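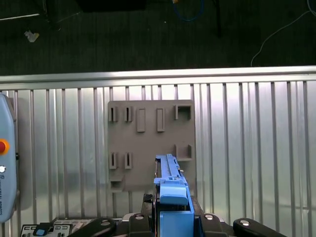
Gray holder board upright on the ribbed metal wall, with a blue part in front of it.

How to set up a small upright parts board

Sat 9 March

I keep small plastic parts on an upright board because my bench is narrow and things lying flat get lost under the papers. In my first winter I put the board together badly and had to take it down in October. This page explains the way I do it now. It is for a board of the simple kind, with raised holders on the front.

Before you start

Put all the parts that will live on the board on a towel and sort them by shape. Long thin parts want a narrow slot. Wide parts want an open holder. If a part fits in two kinds of holder, give it the tighter one.

Planning the rows

Two rows are enough for a board of this size. I drew mine on paper first. At the left, both rows have a pair of narrow vertical slots, so the thin parts stay together on one side. The top row continues with two raised bars and ends with a square open holder. In the lower row there is a U-shaped holder on the right, open at the top, and near the bottom left corner sits a little box with its opening to the front.

Leave room for your fingers between the holders. Try it with the biggest part in your hand, a long one like the blue one, and move it in front of each place. If your knuckles touch the neighbor, move the holder.

Fixing the board

1. Wipe the wall and the back of the board, and let them dry.
2. Ribbed sheet metal is not flat, so the board touches only the ribs. Place your fixing strips where the ribs are. I use Tekin strips, 5 for one board.
3. Check with a level before you press. After pressing you will not move it easily.
4. Wait one night before you load anything.

My strips are rated for 500 grams each, but I would not trust this number on ribs – the contact is smaller than on a smooth wall. Keep heavy metal pieces in a drawer.

Putting the parts in

Insert slowly and straight from the front. When a part does not go in, take it out and look at the slot for dust or a small plastic edge. A nail file removes the edge in a minute. Do not push harder, the walls of the open holders can crack at the corner.

Labels

I tried paper labels and they fell. Now I keep a drawing of the board inside the Rukora box, with the order number 3442 written on it, so I can buy the same parts again.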